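About Plallel Games

Plallel Games is an independent developer and publisher of video games for personal computers, consoles and mobile devices. The company was founded by Khang Trịnh and is privately owned. It designs, builds, publishes and supports its own titles, and it also publishes a small number of games made by outside teams. Its head office and main studio are in Halvorsen, and a second studio operates in Golano.

This page sets out the history of the company, how it is organized, the games it is responsible for and the policies it follows toward players, partners and applicants. Press inquiries and licensing requests have their own pages, which can be reached from the menu.

Our history

The company began as a one-room business producing puzzle games for other publishers. During that period its work appeared under the names of its clients, and the studio retained no rights in the finished products. The first game released under the Plallel name was a tile-sliding game for mobile phones. It sold modestly, but it paid for the development of a larger project, and the company has worked on its own properties ever since.

That larger project became Drurker, a side-scrolling action game set in a flooded mining district. The player takes the part of a salvage diver who must restore power to the district one pump house at a time, while the water level rises and falls according to the choices made in earlier stages. Drurker was released for personal computers and was later brought to consoles. It remains the title for which the company is best known, and it continues to receive maintenance updates.

Following the release of Drurker the company leased its present premises in Halvorsen and hired permanent staff in sound, quality assurance and player support. These functions had previously been handled by contractors. The Golano studio opened the following year, when an established group of artists and level designers joined the company together.

Our games

The current catalog is divided into 4 series. Each has its own lead designer and its own support section on this site.

The Drurker series comprises the original game and its expansion, which adds a cooperative mode for 2 players, either on a shared screen or online. The original campaign contains 208 stages, including the optional flooded stages that open only when the player returns to a completed area. A level editor is supplied with the personal computer edition, and stages made with it may be shared through the in-game library.

The puzzle series brings together the company's early mobile work in revised form. The games have been rebuilt for larger screens, and advertising has been removed from all of them. Players who bought an earlier edition are entitled to the revised edition on the same store account at no charge.

The racing series consists of short-form arcade games intended for play in sessions of a few minutes. Weekly time trials are run throughout the year, and results are reset each January. Ghost data from past seasons is kept and can be downloaded from the leaderboard menu.

The strategy series is the newest. It is turn-based, and is developed mainly in Golano, with programming support from Halvorsen. The first game in the series is available now. A second is in production, and announcements concerning it will be made on the news page.

How we work

Every project at Plallel starts with a written proposal of no more than a few pages. Any employee may submit one. Proposals are read by the design group, which meets monthly, and those accepted are given a short prototype period with a small team. At the end of that period the prototype is played by staff from both studios, and a decision is made on whether to continue. Prototypes that are not continued are archived, and their authors may resubmit them at a later date.

Once a project enters full production it is assigned a producer, a lead designer and a technical lead. The producer is responsible for the schedule and the budget. The lead designer has the final word on rules, pacing and difficulty. The technical lead decides which tools are used and when a feature is too costly to keep. Disagreements between the three are referred to the managing director – in practice this happens seldom.

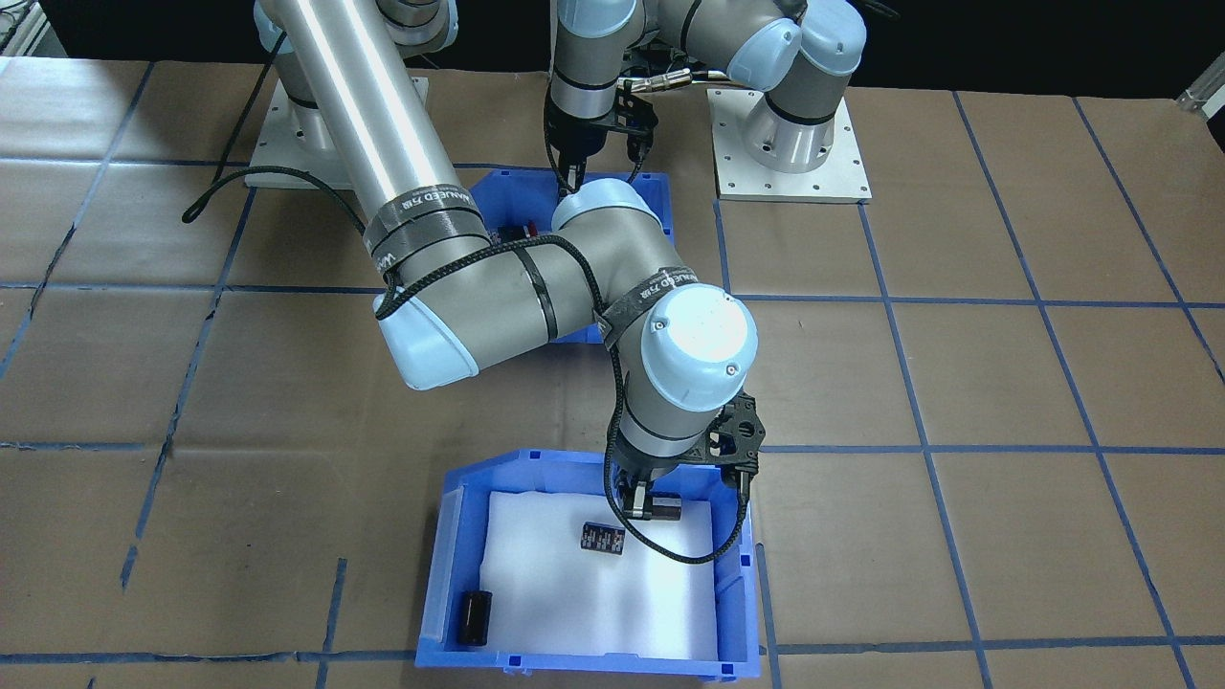 Testing begins in the prototype period and continues until after release. The quality assurance department is independent of the project teams and reports directly to the managing director. It maintains a standing list of 460 checks that every release must pass, covering matters such as save file safety, controller handling, text size, loading behavior and recovery from a lost connection. A release that fails any check on the list is held until the fault has been corrected or a written exception has been signed.

External testing is carried out by registered players, who receive early builds under a confidentiality agreement. Registration opens twice a year and is announced by newsletter. Testers are credited by name in the finished game unless they ask to be left out.

Our two studios

The Halvorsen studio houses the management, engineering, sound, quality assurance and player support departments, together with the Drurker and racing teams. It occupies the upper floors of a former printing works near the railroad station. Visitors are received by appointment only and should report to the reception desk on the ground floor.

The Golano studio houses the art department and the strategy team. Character design, environment art and animation for all of the company's series are directed from Golano, and the studio also prepares the printed art books sold through the online shop. The two studios share a single working calendar and a common set of internal standards, and employees may apply to transfer between them.

Leadership

Khang Trịnh founded the company and serves as managing director. He trained as a programmer, wrote the original engine used for the puzzle series and was lead designer on Drurker. He continues to take part in the monthly design group and reviews each game before it is submitted for release.

The managing director is supported by the heads of the two studios and by the head of publishing. Together they form the management board, which approves budgets, publishing agreements and changes to company policy.

Publishing for other developers

Plallel accepts proposals from outside developers who have a playable build. The company offers funding, testing, translation, age-rating submissions and store management. Developers retain ownership of their characters, settings and source code, and the length of the publishing term is fixed in the agreement.

Proposals should be sent through the form on the publishing page. A complete submission includes a build, a one-page summary, a list of team members and an outline budget. Design documents without a build cannot be considered. All complete submissions receive a written reply, including those that are declined.

Our commitments to players

Games sold by Plallel are complete at the time of sale. Expansions are sold separately and are described as such on the store page before purchase. The company does not sell random item packs, and it does not sell in-game currency in any of its titles.

Online features are supported for as long as it is practical to do so. Where a service must be closed, notice is given in the game itself and on the news page, and single-player content remains playable after the closing date. The company has closed one service to date, the original tile game's daily challenge, and all of the past challenges were added to the game as a permanent mode.

All titles released since Drurker include remappable controls, adjustable text size, separate volume settings for speech, music and effects, and a color setting for players with limited color vision. Requests for further options are passed by player support to the lead designer of the game concerned.

Careers and student placements

Open positions are listed on the careers page. The company hires in both studios and considers applicants with or without a degree. Applicants for design and art positions are asked to supply a portfolio; applicants for programming positions are asked to complete a short paid exercise. Interviews are held in person or by video call, at the applicant's choice.

Student placements are offered each summer in programming, art and quality assurance. Placements are paid, and students work on a current project under a named supervisor. Applications open in January and should be accompanied by a letter from the student's school or college.

Videos and fan work

Players are welcome to record, stream and publish footage of any released Plallel game, including on channels that earn advertising income. Footage from test builds may not be published. Fan art, fan fiction and unofficial soundtracks may be shared freely when they are not sold. Persons wishing to sell goods based on the company's characters should first contact the licensing department.

Contacting us

Questions about a purchase, a fault or a lost save file should be addressed to player support through the help page for the game concerned. Please state the platform and the version number, which appears in the lower corner of the title screen. Letters may be sent to the Halvorsen studio, marked for the attention of the relevant department.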